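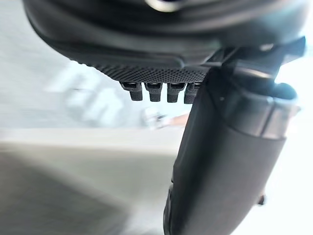 Do-yoon Kwak collects examples for the household robot at Gosena, and he began our talk with a correction. "People say we program it," he told me. "We show it. The same task, again and again, until the set is large enough to learn from."

By October his team had kept 1,217 examples of kitchen work. I asked what makes one good.

"Small mistakes are welcome," he said. "If the operator misses and tries again, I keep it. What I delete is when the person stops to think for a long time. The model will learn to wait also."
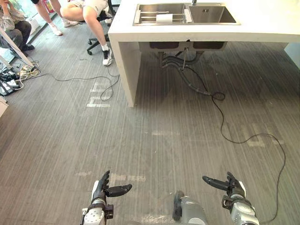

Each operator works for 20 minutes and then changes with a colleague, for tired hands make slow examples. Kwak reviews the recordings in the evening with a tool named Drirnutard, and he marks the start and end of every one himself.

"It is boring," he admitted, "but I do not yet trust somebody else's marks."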